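Vutberg Moves Mixed-Item Handling at Brekley Site to Gripper Stations

BREKLEY – Vutberg, a contract handler of packaged food and household goods, has changed the way mixed items are prepared for automated picking at its Brekley site. The change took effect in March and covers the returns and repack area, where containers of different shapes arrive in no fixed order and were previously sorted entirely by hand.

Under the new arrangement, operators work with hand-held grippers that carry a camera at the tool. Each grasp an operator makes is recorded and passed to Soomro, the company's motion planning software, which uses the recordings to set approach angle, finger opening and closing force for the robot arms on the repack line. The operators do the same lifting and placing as before, at table height, but choose the grasp points themselves and log any item that slips or deforms.

The item list for the first phase holds 900 products. Tall cylinders were taken first. They offer little flat surface to a two-finger tool, and a grip near the base can let the container tilt during a move.

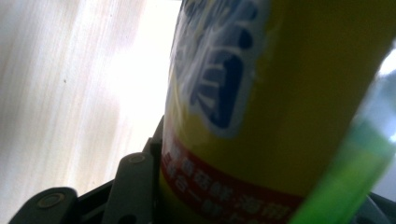

Operators on the repack line told the company that the hardest adjustment was pace, and that closing the fingers slowly felt wrong after years of grabbing by hand. They also asked for a lighter tool and for more frequent changes of task. Vutberg has limited continuous gripper work to 10 minutes and will review tool weight before the second phase.

No positions have been removed as a result of the project. Repack staff rotate between gripper work, exception handling and line supervision. Exception handling covers items the arms decline to pick, such as torn packaging, leaking containers and products missing from the list. Pay grades for the rotating posts were set before the start of work and are the same for all three tasks.

The first phase produced 3439 recorded grasps, against a planned 3000. The additional recordings came mainly from handled goods. A pitcher or jug can be lifted by the handle, the rim or the body, and each option places the load differently between the fingers. Vutberg asked operators to approach handles from more than one side, so that the planning software is not tied to a single orientation on the table. 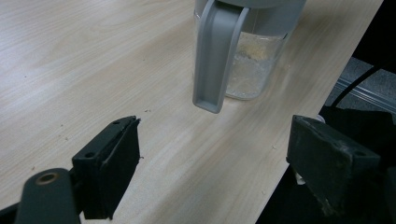
Gripper fingers open in front of a water filter pitcher with a gray handle.

The second phase begins in September at the Clokirholm site, which handles a larger share of household goods. Clokirholm staff will receive training at Brekley before the stations are installed. Glass containers are outside the scope of both phases and will continue to be packed by hand.

About Vutberg
Vutberg provides storage, returns processing and repacking for food and household suppliers. The company operates sites at Brekley and Clokirholm.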